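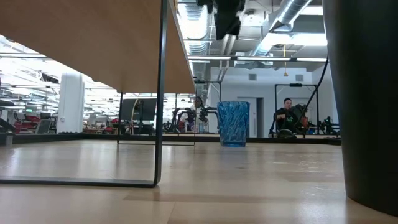
Copo azul translúcido sobre a bancada de manipulação, com outros postos de trabalho ao fundo.

Clube de Robótica Uvton: perguntas frequentes

Quem pode inscrever-se no Clube?
Podem inscrever-se os estudantes matriculados em qualquer curso de licenciatura ou mestrado do Instituto Breltley. Não se exige experiência prévia em programação. Os estudantes em mobilidade são admitidos nas mesmas condições, desde que permaneçam no Instituto até ao final do semestre.

Até quando decorrem as inscrições?
As candidaturas para o próximo ano letivo são aceites até 29 de julho, através do formulário disponível na secretaria académica. As candidaturas recebidas após essa data transitam para a lista de espera.

Em que consiste o projeto anual?
Cada equipa prepara um braço robótico para tarefas de manipulação de objetos de uso corrente: agarrar, deslocar e pousar. O trabalho culmina no Desafio Presora, prova interna realizada em maio.

Que objetos são utilizados nas tarefas?
A lista oficial é publicada no início de cada semestre e inclui copos de plástico, caixas e recipientes cilíndricos. Os objetos translúcidos pertencem à categoria B, que tem pontuação própria. As equipas podem propor objetos adicionais, mediante aprovação do coordenador.

Os registos das sessões são partilhados entre equipas?
Sim. O arquivo comum reúne 3.240 tentativas registadas, das quais 874 dizem respeito a copos. A consulta é livre para todos os membros; a divulgação fora do Clube carece de autorização escrita.

Quantas horas de bancada são atribuídas?
No último ano foram atribuídas 1.608 horas ao conjunto das equipas. A marcação faz-se por turnos de duas horas e cada equipa pode ter, no máximo, três turnos ativos em simultâneo. As faltas não comunicadas com 24 horas de antecedência são descontadas no mês seguinte.

Existe algum custo para os estudantes?
A participação é gratuita. O Clube dispõe de uma dotação anual de quase 3.000 euros para consumíveis e peças de substituição. Os pedidos de material são apresentados pelo responsável da equipa.

Que regras de segurança se aplicam?
A formação inicial é obrigatória e tem a validade de um ano. Durante o movimento do braço, as mãos devem permanecer fora da área de trabalho. Não é permitido consumir alimentos ou bebidas nas bancadas. Qualquer incidente, ainda que sem danos, deve ser comunicado no próprio dia.

A participação confere créditos?
Os estudantes inscritos na unidade curricular Projeto Montoya podem requerer a creditação do trabalho desenvolvido, mediante entrega de relatório individual. Nos restantes casos, a participação é mencionada no suplemento ao diploma.

A quem devem ser dirigidas outras questões?
Ao coordenador do Clube, Barrett Halvorsen, por intermédio da secretaria académica. O prazo de resposta é de cinco dias úteis.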